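My Week Teaching a Robot to Tidy a Bedroom

I made my own bed terribly for most of my life, so I was maybe the wrong person to ask. But when Fenditz, a small outfit working out of an old bakery building in Sullelham, said I could spend a week in October showing their machine how to do housework, I said yes before I'd finished reading the email!

The way it works is pretty homely. There's a black gripper you hold in your fist, two fingers on the front, and you go through the chore with it at a pace that feels silly. Pinch, lift, carry, let go. Everything gets recorded, and later the recordings go to the arm back at the shop, which everybody calls Innes. (I asked why. I got three different answers.)

My target was 100 good runs a day. On day one I managed 42, and my thumb was so sore by lunch that I ate a sandwich left-handed. By the end of the week I had 598 in the bank, and 273 of those were folding, the job I'd been dreading most.

Folding is where you find out how much your hands know that you don't. I kept wanting to shake a shirt out, the way I do at home, and you can't really shake with two stiff fingers. You have to sneak up on the edge, get one jaw under the fabric, and drag it over without bringing the quilt along for the ride. Stripes helped me a lot. If the lines went crooked, I'd pulled too hard on one side and it was time to start again.

There's also remote control, which I tried for an afternoon on a rig called Castska. You sit in a chair with a pair of handles and steer Innes from across the room. It's a blast for ten minutes and then your shoulders hate you. I liked the handheld way better, mostly because I could feel when I'd grabbed a pillow along with the thing I wanted.
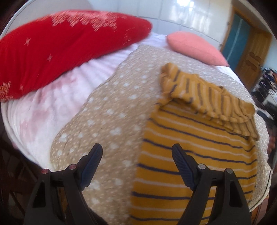 Why not just program the folding step by step?

Cloth almost never lands the same way twice, so a fixed list of moves goes wrong as soon as a sleeve is bunched up. Lots of human examples give the robot many starting points to learn from, including the messy ones.

The messy ones became my specialty. The team asked me to stop being so neat, toss things down any old way, and leave the pillows where they fell, and I can't tell you how happy that made me. I went home with a stiff wrist and a pile of my own laundry still waiting on the chair.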